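Section 6. Setting up the recorder for spoken drama

14 shares - 3 comments

These steps are for the Zastum field recorder with the Maron editing program, when one person reads all the parts of a fiction episode. Please read the whole section before you start.

1. Put the recorder on a firm surface and set the input to MIC 1. The green light must stay on.

2. Read the loudest line of your script at full voice. Turn the gain down until the meter does not touch red.

3. Record 11 seconds of silence. Maron uses this part later to learn the noise of your room.

Note: Do not change the gain between chapters. If you must change it, repeat steps 2 and 3. 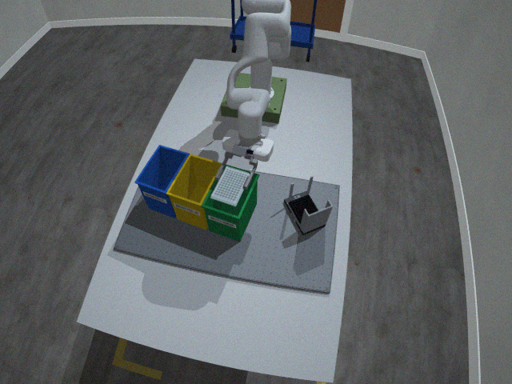 Echo is the most common fault in home recordings of audio drama. It comes from hard, flat surfaces close to the voice, and a soft cover will help more than any filter. A big white table with a mostly clear top, standing on a plank floor, will send your voice back to the microphone, so lay a thick blanket on the table and a rug under your chair. Clap once and listen - if you hear a ring, add one more layer.

4. Sit with your mouth 150 mm from the microphone and a little to the side.

5. Give every character a separate track. Name the track before you record, for example "Narrator" or "Innkeeper".

6. Save the episode as a project first, then export it. The export alone cannot be edited again.

Caution: Do not remove the card while the light is blinking. The open file will be lost.

Caution: Keep headphones at level 38 or lower when you test monster voices and screams.

Text by Cinzia Fontana, checked by Kauko Koivisto. For music and sound effects, go to Section 7.

3 comments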